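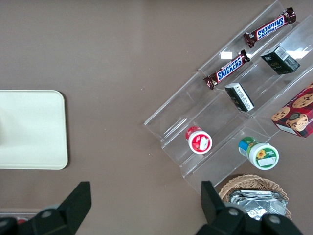 Teleop demos for a snack packing task: is anyone getting past the novelty stage?

Posted in: Manipulation / Learning from demonstration

kumaresan_p
We've been on this since April. Two arms, one tray, a table of snacks, and a person driving the whole thing by remote control while it records. You tell the operator "Snickers and a cookie box on the tray" and they do it, over and over, and then the policy is supposed to do it by itself. We have 2,540 episodes now. I'm the person who has to say whether that was worth doing, and so far I'm not convinced.

The candy bars lie at an angle on a clear acrylic stand, and to the wrist camera the stand is see-through with a couple of patches of glare. A human driver pokes around until the fingers land. The policy copies the poking. I've watched it hesitate over a shelf edge in exactly the way our slowest operator does.

So, two questions. Has anyone seen remote-control demos beat plain hand guiding on small packaged goods? And is there a number of episodes where you'd call it and stop?

maja.bednarek
What's the mix of operators? If half of those came from people in their first week, I'd throw them out before asking anything else. We did that at Prestis and the hesitating mostly went away. Kept 180 episodes out of a much bigger pile and the result was no worse.

kumaresan_p
3 operators, and one of them did most of it. I've heard the "throw out the bad ones" advice a lot and I never see anyone say how they picked the bad ones. By eye? By time?

maja.bednarek
By time first, then by eye. Not scientific, I know.

cstaniforth
I'll be the grump. 180 episodes "no worse" than a big pile tells me the big pile wasn't teaching it anything, and maybe the 180 weren't either. Did you ever move the stand? Did you swap a product? Every demo video I've been sent has the snacks sitting in the same spots they were trained in. Trakura showed me one last year and I asked the guy to turn the basket a few inches. He changed the subject.

kumaresan_p
We do change it. Different things in the baskets, different things on the shelves, sometimes bottles at the back. That's half my complaint. Every time we change the layout the success rate drops and the answer I get from upstairs is "collect more."

One of the layouts, from the fixed camera:

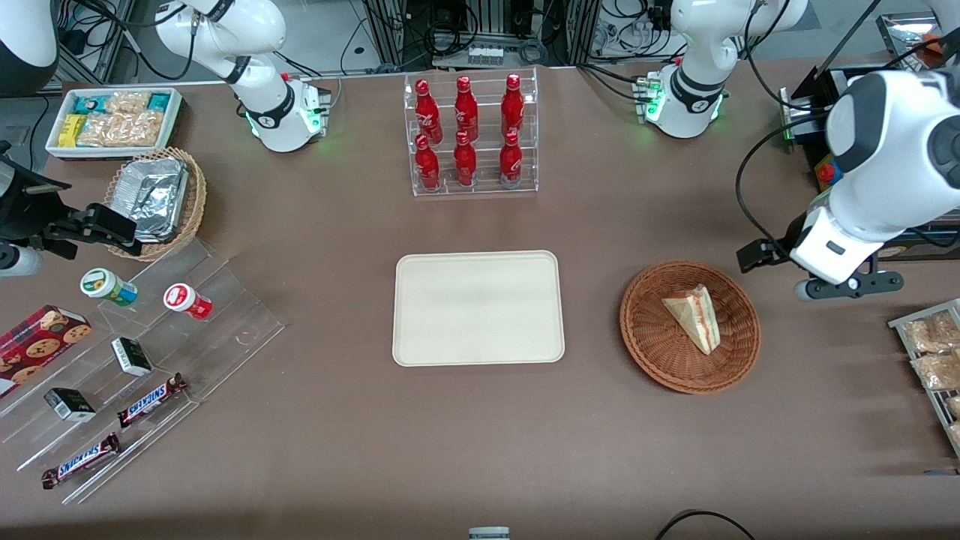 Anitha Achari: You're asking one policy to learn too many grips. A wrapped sandwich wedge, a bottle and a flat candy bar want three different approaches, and your operator is switching between them with no feel in the fingers. With hand guiding you at least notice when you're squashing the bread.

cstaniforth
Hand guiding two arms at once though? You need two people, or one person with a lot of patience. And then your own hands and elbows are all over the camera view, so you've recorded a bunch of pictures the robot will never get at run time.

Anitha Achari
You replay the motion afterward with the person out of the way and record that. Takes twice as long, I admit it.

cstaniforth
And the replay misses when the thing has rolled a little. A jar on its side is not going to wait for you.

Anitha Achari
Then drop that replay. I'd still take it over a pile of remote demos where the driver couldn't tell if they had hold of the thing.

suqin_peng
Agree with Anitha on the grips, disagree on the fix. I'd keep the remote control and split the data up. Candy bars and boxes first, and leave the foil packets alone until the rest works. Shiny, crumply stuff ate up a month for us and I wouldn't put my name on the numbers we got. Also check whether your driver is looking at the wrist view or standing next to the table. If they can see things the robot can't, the demos are full of moves it has no way to explain to itself.

kumaresan_p
Standing next to the table. Ugh. Yes.

maja.bednarek
That'd be my first bet, ahead of the sorting.

cstaniforth
It's a cheap test anyway. Same driver, same shelf, screens only. My money says their own success rate falls through the floor, and then you know what you've been asking the policy to do.

kumaresan_p
OK, will try it with just the two Snickers and the small green boxes. No new episodes go into the main set until I've seen that. If the driver can't do it from the screens either, I'm sending this thread upstairs.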